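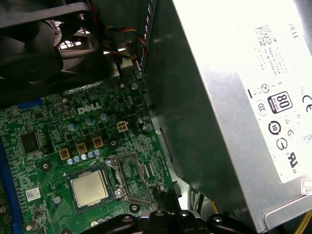
How a Workshop Plans to Buy a Robot

Grades 4 to 6

A robot arm is a machine that can reach, turn, and grip. Some robot arms build new things. Others help take old things apart so the pieces can be used again. At the Gundport Repair Center, people fix desktop computers and send them to schools. Before the center could add a robot to its workbench, it had to make a plan.

Start with the job

A good plan begins with a question: What work needs to be done? The inside of a desktop computer holds many parts. The motherboard is the large flat board that connects them. The processor does the computer's thinking. The power supply takes electricity from the wall and changes it into a form the computer can use. A fan moves air through the case.

Some of these parts are big and heavy. Others are smaller than a grain of rice. A robot that is good at lifting a power supply may be too clumsy to pick up a processor, so the center wrote down every task it wanted help with and put the most important ones first.

What does a robot need?

The price of the arm is only one part of the cost. The center also had to plan for:

A gripper, which works like a hand
A small camera, so the robot's computer can find each part
A strong table that does not shake
Spare fingertips, because they wear down
Training for the staff
Safety checks

This list is called a budget when each item has a cost next to it. Families make budgets for groceries and trips. Workshops make them for equipment.

Buy, rent, or wait?

Sivaprasad Kamath, who plans equipment purchases for the center, compared two choices. The center could buy an arm, or it could rent one for 6 months and see how well it worked. Renting costs less at first. Buying can cost less over many years.

To choose, he looked at how busy the center would be. It expects to receive up to 400 computers in a year. If only a few arrived, the robot would sit still most of the time, and the money might be better spent on tools. The center decided to rent first and to review the results in May.

People still matter

A robot must be told what to do, and a trained adult must watch it work. Before any part is moved, the computer must be unplugged. Power supplies can hold electricity even after that, so they should never be opened by children.

Words to know

Budget: a plan for how money will be spent
Gripper: the part of a robot that holds things
Socket: the place on a motherboard where the processor fits

Try it yourself

Pretend that your classroom has 200 dollars for new equipment. Make a list of what the class needs. Find the price of each item, add the prices together, and decide what should be bought first. Remember to save 10 dollars for repairs.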